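Shared test rules for tabletop robots win support
By Merle Tautahi
November | 1 min read

Labs that teach robot arms to pick up household items finally have a common rulebook! Stastia published its good-practice guide on Tuesday, and 30 labs have already signed on.

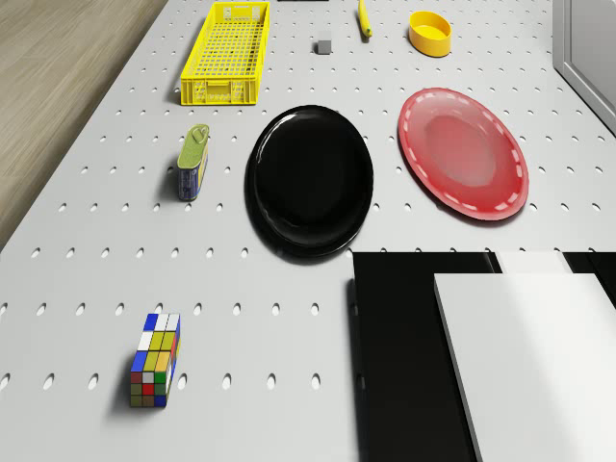 The guide asks teams to run every task 200 times, to log each failure, and to say clearly which results come from simulation. "Now we can compare notes — and that's a thrill," said Tane Rakena, who led the drafting.

A section on safe arm speeds comes next.

Contact the newsroom | © Stastia News | Back to top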